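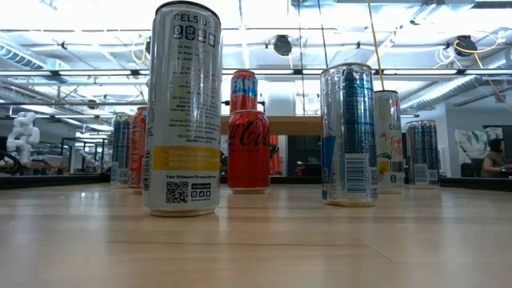 *Last changed: June. Section 4 only; figure numbers follow the full paper.*

## 4. Clearing and sorting drinks cans

**Figure 4.** Cans on the wooden table and on the raised surface behind it. Two white Celsius cans and a red Coca-Cola can are among them, with a white robotic arm in the left background.

Putting drinks cans away is a small chore that turns up in homes, canteens and shop stockrooms alike. We chose it as the third task in the Stollstead set after wiping and folding, mainly to see how far the Varkico controller could get without any markers on the objects. The arm was given a spoken or typed request, such as "put the Coca-Cola can in the crate", and had to find the right can, lift it and set it down without knocking over its neighbours.

### 4.1 Layout

Cans were left standing at different distances, as in Figure 4, with some partly hidden behind others. We did not turn the labels to a set direction. The nearest Celsius can in the figure shows its back label, with a QR code and small print, while the Coca-Cola can behind it shows its script. A person reads either one at a glance. For the controller the two are quite different, as the back of a can carries little that its training pictures would have shown.

Shiny metal is the other difficulty. The silver can with blue stripes on the right of the figure mirrors the ceiling lights, and the table top has soft highlights of its own. We left the room lighting as it was - a kitchen or shop would not be relit for a machine either.

### 4.2 Trials

We ran 50 requests over two sessions. A trial counted as a success if the named can ended upright in the crate within 59 seconds and no other can fell. The layout was changed between requests by a member of the team who did not know which can would be asked for next.

The controller met all the conditions in 24 trials. Most of the remainder were slow: the arm reached the right can but ran past the time limit, often after stopping to look again from another angle. Wrong choices were less common and were nearly always between cans of similar colour. Only 2 trials ended with a neighbouring can on its side, both when the requested can stood behind another and the arm came in low.

Swapping our own grasp planner for the one in Stetex gave smoother lifts, but did not help with the choice of can. We therefore kept our own planner for the results given here.

### 4.3 What this says about the chore

A success rate just under half is too low for unattended work. Someone would still have to check the crate and pick up what had been missed, and at present that takes longer than doing the job by hand. The time limit was also generous by household standards.

The lifting itself seems close to good enough. Finding the can and deciding how to reach past the others still need work, and both are taken up again with the Lindsay shelf task in Section 5, where the cans stand closer together and the arm has less room above them.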